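发件人：Grostano 纸模邮件列表的一名老订户
日期：2023年8月3日
主题：Re: 圆拱屋顶怎么弯才不起折痕？

大家好！

看到这个问题我高兴坏了，弯纸板正是我去年冬天折腾得最久的一件事。先把原信引在前面，免得刚订阅的朋友摸不着头脑：

> 各位前辈好，我在做 Nudcombe 火车站的模型，比例是 1:78，站房和月台都差不多了，
> 就卡在候车大厅的拱顶上。我用的是普通瓦楞纸板，一弯就出一道一道的硬折，
> 远看像手风琴。换薄卡纸倒是顺滑，可是放一晚上中间就塌下去。
> 有没有办法让厚一点的纸板弯得圆，又撑得住？
> 另外，拱顶两端的山墙要先粘还是后粘？

先说纸板的方向。瓦楞纸有“纹路”，顺着楞的方向卷，也就是让弯曲的轴线和楞平行，它会听话得多；横着来，再小心也要压塌几条楞。拿不准的话，剪一小条边角料，两个方向各弯一下，手上马上就有感觉。灰板和卡纸也有丝向，只是没那么明显，试法一样。

第二步是“驯”纸。我喜欢把纸板搭在桌沿上，一手按住，一手慢慢往下拉，来回走七遍左右，每一遍弯度都比前一遍大一点点。千万别贪快！前几遍几乎看不出变化，到后面它会突然软下来，那个瞬间特别过瘾。也有人喷水，我试过，水少了没用，水多了面纸起泡，晾干以后还会翘角，所以现在我只用干弯。

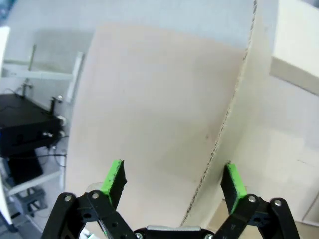 弯好以后不要马上粘，先套在一个圆筒外面，用布条松松地绑住，放过夜。圆筒要比你想要的弧度再小一号，松开以后纸板总会弹回来一些。我家里常备三种粗细：保鲜膜芯、薯片筒，还有一截从装修剩料里捡来的管子，最后这一种做大拱顶正合适。绑带别用橡皮筋，会勒出印子，刷了颜色以后更显眼（我那座 Rasberg 磨坊的屋顶上至今还有两道）。

说到撑不撑得住，关键在里面的肋。我的做法是裁几片同样弧度的拱形肋板，立在拱顶底下，两端各一片，中间再均匀加几片。肋板用硬一点的灰板，弧边拿细砂纸轻轻磨一下，贴起来就服帖了。如果候车大厅内部要露出来给人看，肋板可以裁得窄一些，涂成铁灰色，看着就像真的桁架，一举两得！

山墙我投“先粘”一票。先把两面山墙和底座粘牢，校正垂直，再把拱顶从一侧往另一侧铺过去。胶水用普通白乳胶就好，薄薄一层，先固定一条长边，等它干透，再绷着往另一边走。要是反过来，先把拱顶做成独立的一个壳，再去配山墙，那条缝十有八九对不上，我在 Tiedemann 桥头的市场大棚上吃过这个亏，最后是靠贴檐口线条遮过去的。

还有一种办法是两层薄卡纸夹着胶一起弯：第一层在圆筒上定形，刷胶，第二层直接裹上去，绑好放干。干了以后硬得出奇，敲着当当响，也没有瓦楞纸那种厚边。缺点是费胶，而且第二层要比第一层略宽一点，干了再修齐。做小屋顶我很推荐，大跨度的话还是老老实实加肋。

楼主的候车大厅有多长？如果超过一张纸板，接缝最好落在某片肋板的正上方，外面再用一条窄纸压住，当作屋面的压条，涂装的时候还能顺手做出一点锈迹。天窗的开口也请趁纸板还平的时候先划好线，刀口只走一半深，等弯好定形再切穿。

我十一月打算再开一座新的机车库，两个并排的大拱，到时候一定把纸样扫描了发上来。楼主做完也请让我们看看那个拱顶，远的近的都要！

祝大家手稳胶干，

Grostano 列表里那个爱做屋顶的人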